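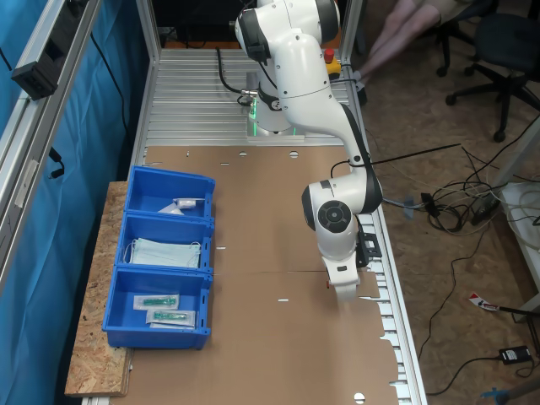
The Quiet Work of the Supply Shelf

How small clinics keep masks, bandages and sterile packs in order, and why a plain open bin is still hard to beat

August 20, 2022

When I moved to this country and began to write about health care, I expected to visit operating rooms and laboratories. Instead, I have spent a large part of this summer in supply rooms. They are narrow, they have no windows, and the light switch is always on the wrong side of the door. I have become very fond of them.

The first one I visited belongs to a walk-in clinic in Teten, a town with one main street and a river that smells of mint in August. The clinic keeps 458 different items on its list. Many of them are small, light and wrapped in paper, and they look almost the same from two steps away. A roll of bandage in its wrapper can be mistaken for a pack of gauze, and the person who makes this mistake will usually discover it with gloves already on.

For years the Teten clinic used closed cabinets. They looked very clean, and visitors liked them. But a closed cabinet hides what is missing. The nurses told me that they learned about an empty box of masks only when a patient was waiting. Two winters ago they took the doors off, and later they replaced most of the shelves with stacking bins, the kind with an open front and a low sloping lip. Such bins were made for screws and bolts, and many hardware stores still sell them in that aisle.

The sloping front does two jobs. It stops the contents from sliding out, and it lets a hand go in without lifting anything. A bin also has a natural limit. When it is full, it is full, and the rest of the delivery must go to the back room, where the older stock can be used first. In a deep drawer, new packages are thrown on top of the old ones, and the old ones stay at the bottom until their date has passed.

One kind of thing in each bin

At Alura, a health center that serves three villages in the hills, the rule is written on a card by the door: one bin, one thing. It sounds too simple to need a card. However, the staff there admitted to me that every bin wants to become a mixed bin. Someone returns an unused packet in a hurry, someone else adds a few wipes, and in a week the bin has to be emptied on the counter and sorted again.
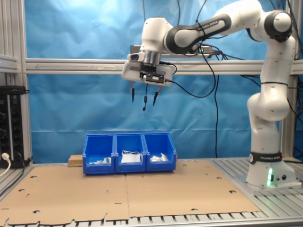

Open-fronted bins let a folded face mask stand where it can be seen and picked up.

Masks are a special problem. They are soft, they slide over each other, and the ear loops catch. If you pull one from a tight stack, you may easily get 3. At Alura they lay the masks flat, with all the loops to the same side, and they never press the pile down to make room for more. Another center that I visited prefers to stand them on their edge, like cards in a file. I tried both methods for an afternoon, and I was faster with the flat pile, but my hands are not trained.

Sterile packages ask for more care. They should lie flat or stand without bending, and no rubber band should go around them, as it can damage the seal. The clear side should face up, so that the contents can be read without turning the package. A package that has been crushed, opened or made wet must be thrown away, even if the thing inside looks perfect. This is a painful rule for a small budget, and a wide bin that is half full is the cheapest way to respect it.

What it costs

The manager of the Papadopoulos Clinic showed me her old notebook, in which she wrote down everything that was discarded because of an expired date or a torn wrapper. In the last year of the drawers, it was about 600 packages. She did not want to give me the number for the following year, as the notebook had been lost in the move. She believes it is much lower. I believe her too, but I would have liked to see the notebook.

Color is a matter of taste. In Wetis, every room has blue bins, as the shop had only blue. The staff tried colored stickers and gave up, for the stickers came off with the cleaning spray. Now they use paper labels in plastic holders, and the labels have large letters and no abbreviations.

Washing is the part which everyone forgets to plan. A plastic bin can be wiped inside in a few seconds, but first it must be empty, and then it must dry completely before paper packages go back. At Wetis they keep 4 spare bins on the lowest shelf for this purpose. On my last visit, one of them was holding somebody's lunch.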